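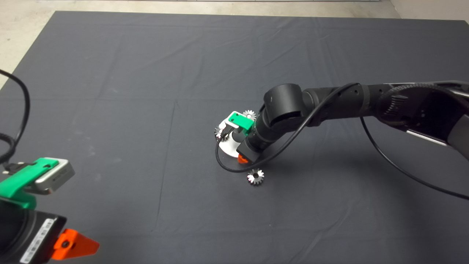
Makley 64 Low-Noise Voltage Source

The Makley 64 is a rack-mount DC voltage source for labs that work with quantum dots, single-electron devices and other gated semiconductor samples. It has 64 outputs, each set on its own, and is meant to stay connected to a cold sample for the length of a cooldown.

Made by Fotasach. Sold direct and through Helteck.

What it does

Gate electrodes on a quantum dot device need steady voltages. A small drift on one gate can move the dot off the point where it holds a single electron, and then the tuning has to be done again. The Makley 64 holds its outputs steady and changes them slowly when told to. It does not make fast pulses. If you need pulses on the same gates, combine the DC output with a pulse line through a bias tee at the sample board, as most users already do.

Each output has its own converter and its own filter stage. Outputs share one ground, which is kept apart from the chassis ground and can be tied to it with a link on the rear panel. The unit ships with the link out.

Ramping

Every change of voltage is a ramp. You set the rate for each channel or for a group, and the unit will not go faster than the limit you give it, even if the control software asks for a jump. Groups can be ramped together so that all the gates arrive at the same moment. This is useful at the start of a cooldown, and again at the end when everything goes back to zero.

Soft limits are stored in the unit itself. They stay in force if the control computer restarts or the network cable is pulled out. The outputs hold their last value in that case.

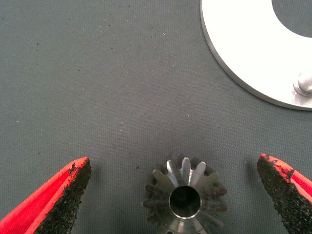
If mains power is lost, an internal battery takes the outputs down to zero at the safe ramp rate and then opens the relays. The battery should be replaced every second year. It sits behind the front panel and comes out with two screws – no need to remove the unit from the rack.

Control

The unit connects by Ethernet or by an optical serial link. We recommend the optical link for low-current measurements. Commands are plain text and are listed in full in the manual. A Python driver is included, along with a simple panel program that shows all channels on one screen.

Loredana Cocco wrote the driver and still looks after it. Bug reports sent to the support address go to her.

Specifications

Outputs: 64
Connectors: four multi-pin connectors on the rear panel, breakout box sold separately
Output range: -10 V to +10 V
Output state at power-on: relays open, all channels set to 0 V
Warm-up time: 15 minutes
Control: Ethernet, optical serial
Cooling: passive, no fan
Rack height: 3U
Depth without connectors: 358 mm
Mains: 100 to 240 V, 50/60 Hz

Noise and drift plots are in the test report that comes with each unit. The report covers every channel of that unit, measured after warm-up with the case closed.

In the box

Makley 64 unit
Mains cable
Optical fiber pair, 6 m
Ground link
Rack ears and screws
Printed quick guide
Test report

Options

Breakout box with BNC connectors, one box per 16 channels. Each BNC has a grounding switch next to it.

Petrauskas filter module. Fits between the source and the cryostat wiring and adds a second low-pass stage. Ramps need to be slower with this module fitted; see the table in the manual.

Spare battery pack.

Notes for owners of the older model

The connectors are wired the same way as on the earlier 32-channel unit, so existing cables can be used. The command set has changed in one place: channel numbers now start at 1. Scripts written for the older unit will need to be edited before use. Please check this with no sample connected.

The older unit is no longer made, but we still repair it.

Ordering and service

Units are built to order. Tullio Benedetti handles quotes and delivery dates, and Agata Longo answers technical questions before purchase. It helps if you can send a wiring diagram of your cryostat, or at least the line resistance and the type of connector at the top.

Units for calibration should be sent with all relays open and the ground link taped to the case. Orders placed after November ship with firmware that supports group ramps over the optical link. Earlier units can be updated over Ethernet at no charge.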